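Nov 17, 2019

Up far too late again, but I have to get this down before I forget which day did what. Clutmont wants 2343 grasping runs in the Bremis set before we let the thing learn from any of them, and tonight I got through 81. My wrist is killing me! (I blame the new controller.) 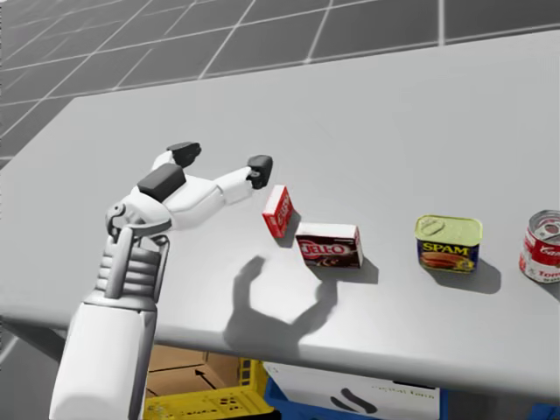
Shopping on the table. The soup is my nemesis.

I started with the tins and little boxes, steering the arm by hand and saving every go, even the clumsy ones. Solís is the name we gave the bit that learns, and it needs to see a few fumbles as well or it gets cocky. I'd been lazy in June and only kept the pretty ones, and I'm still paying for that.
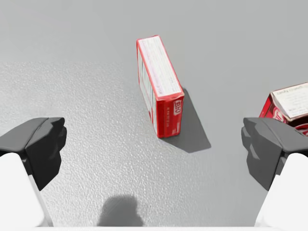
Tall red box from the wrist view, fingers wide open.

I do like the wrist view, even though the small print on the boxes is a blur and I keep squinting at it like I'm in the shop without my glasses.
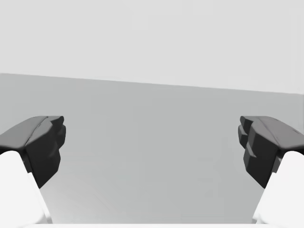
Sorting is the job I always put off. I had 194 runs left over from Prarden with no labels at all, so I made a cup of tea and went through them one by one, good, bad or bin. Views with only the two fingers and plain grey between them get their own label now, "nothing there", and I'm quite pleased with that. Still 2 folders to do. Bed first.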